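In Defense of the Fringed Mop Pad

I own up to 87 cleaning cloths, depending on whether you count the cut-up T-shirts, and I would hand over nearly all of them before I gave up my fringed cotton pads. My sister thinks this is a strange hill to pick. She has one of those flat microfiber things from Jamden with the squirt bottle on the handle, and she loves it, and her floors look fine. Mine look better!

I've been going on about this for years, mostly in the comments on other people's posts, so I figured it was time to put it all in one place. Loops and tassels. That's my whole position. A flat pad glides over a floor and gets the top of it. A fringe gets down into the grout lines and along the baseboard and around the feet of the stove (mine has four awful little feet and a gap behind them that eats dry rice).

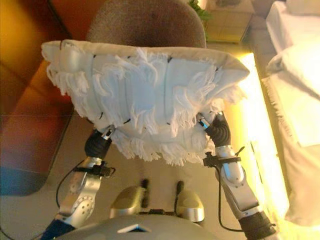

White cotton fringe, cream upper rim, seams running down the face.

Now, people complain that these pads are heavy when they're full of water, and okay, they are. You have to wring them like you mean it. But I think a lot of the bad reputation comes from folks who bought one, left it in the bucket overnight, smelled it the next morning and swore off cotton for life. I did that myself one July when we lived over in Andcombe and had no air conditioning. I won't go into detail. The pad went in the trash and so did the bucket.

The other complaint is lint, which I'll give you for the first couple of washes. Wash it by itself before you ever use it, no fabric softener, and shake it hard outside. Fabric softener coats the cotton and then it just pushes water around, and then you write to me saying fringe doesn't work.

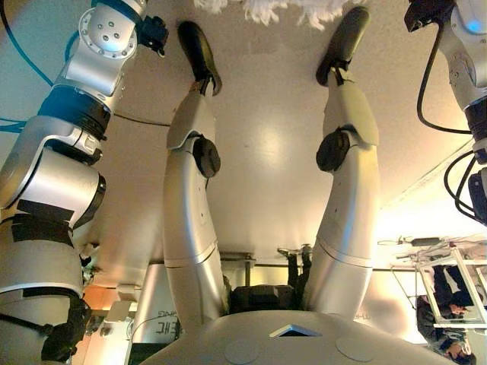
How often should a cotton pad go through the wash?
After every full mopping, on warm, with regular detergent and nothing else in the load that you'd mind getting fuzzy.

My neighbor Zhiqiang Zhong does his by hand in the utility sink, and his are older than mine and still going, so maybe he's right and the machine is rough on the stitching. I'm too lazy to find out. What I do agree with him on is the combing. You run your fingers through the strands while they're damp and pull the clumps apart, the way you would with a kid's hair after the pool, and it dries so much softer.

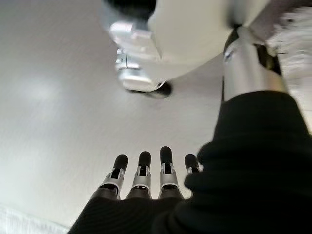
And dry it hanging up, please, with air on both sides. I clip mine to the rail on the back porch by the rim so the tassels hang free. My old Kong drying rack worked too until a leg went.

Do I think everybody should throw out their flat pads? No, keep them for the bathroom mirror or the top of the fridge. I even bought a refill pack from Fullia last winter for dusting ceiling fans, and it's good at that.
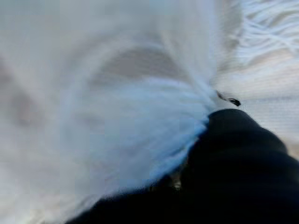 But for a kitchen floor, on a Saturday, with bacon grease by the stove and whatever the dog brought in, I want the shaggy one. My sister is coming over next weekend and she's bringing her squirt bottle. I've told her she can do the hallway.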